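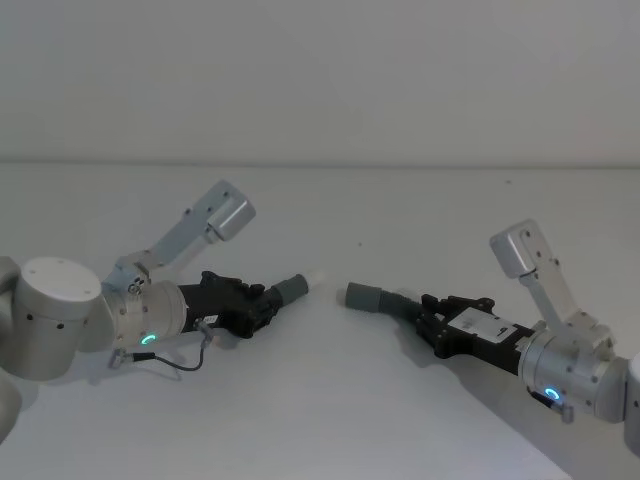

Desmond Benavides

Vorkia Dehumidifier, 15 L model

Grevon sent this one over with a page of claims, so I'll start with those. It is supposed to pull 15 litres a day out of a damp room, run "whisper quiet" and pay for itself over a winter. I've had it in the back bedroom since July. That room faces south, gets no sun, and grows mould behind the wardrobe if you look at it sideways.

The 15 litres is a lab figure, taken in the sort of heat you'd get in Darwin. In a Ballarat bedroom with the door shut, I've never had to empty the tank twice in a day. It does bring the humidity down to 60 per cent and hold it there, and my old Salazar couldn't manage that.

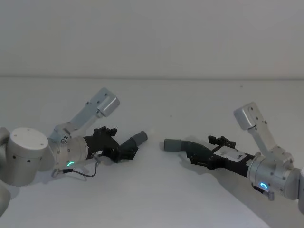
Noise depends on the fan. On low I can sleep next door to it. On high it drowns out the telly, and I don't know who was whispering when they wrote the brochure. There's also a clunk when the compressor cuts out. Grevon's support line told me this was normal. Maybe it is.

As for paying for itself, I'd like to see the sums. Nothing on the box explains them. 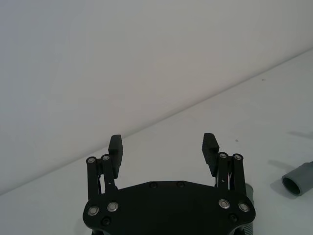 The filter slides out the side and rinses under the tap. Good. The tank handle is thin and digs into your fingers when it's full, and the drain hose is an extra, sold separately, in a colour that doesn't match. The castors hate carpet. Warranty is 3 years on the compressor but only one on everything else, so read the card before you bin it.

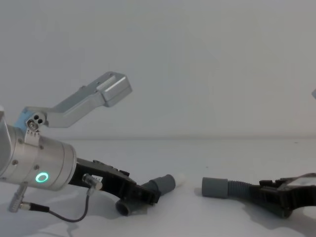
There's a Laundry button too. I tried it on a rack of towels against the ordinary high setting and couldn't pick a difference.

Item no. 1367. Worth considering on special. I wouldn't pay full price.

Last updated: September 15, 2021

Comments

mouldy_in_moe: Mine clunks as well. Sent it back, and the new one clunks.

Trish K: Does the hose from the Karkevlow fit? I've still got one in the shed.

Desmond Benavides: Trish, it goes on but it drips. I wouldn't leave it overnight.

Related items
Karkevlow Compact Dehumidifier
Salazar Column Heater
Vorkia replacement filter
Grevon drain hose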